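Swap table is back at Randdale hall, and it's bigger

I popped into the Randdale hall on my way home and the swap table is up and running again after its winter break. If you missed it last year, the idea is very simple. You bring something your household has finished with, you put it on the big table, and you take something else home if you fancy it. No money, no tickets, and you don't have to match like for like (I once swapped a cake tin for a pair of curtains and was thrilled).

Liliana Vitale is running it again and she was in a very good mood, mostly because of the numbers. She keeps a tally in a notebook and tells me that 874 things found new homes last year. She'd love to get to 1000 this time! I said that sounded like a lot of jigsaws and she said I had no idea.

There are a few changes. The table will now be open from 5 until 6 every evening in term time, instead of just once a month, so people can come straight from the school run or work. You can bring up to five things per visit. Liliana was quite firm about that, after somebody emptied a whole loft onto her in January. Small bits should come in a clear bag if you can manage it, so people can have a look without everything getting tipped out. Baskets and bowls are welcome too, and you can leave them behind as swaps in their own right.

Toys are what everyone wants, as ever. Liliana says balls go quickest of all, then anything to do with space or dinosaurs, and I can believe it because my two would walk past a whole shelf of books for a ball with a rocket on it. She's a bit short of things for older children, so if you've got board games with all the pieces, please dig them out. Kitchen things are wanted as well. What she can't take is anything electrical, anything with a battery in it, or car seats.

The bakery on Quan Street is letting her put a poster in the window, and the Sestau bus stops right outside the hall, so you don't need to wrestle with the car park. Use the side door, as the front one is still sticking.

I went in with nothing and came out with nothing, which must be a first for me, but I've already got a bag started by the stairs for my next visit. If you'd like to help with setting out, just turn up a bit early and ask for Liliana. 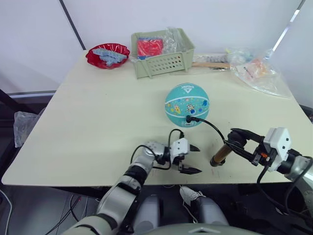
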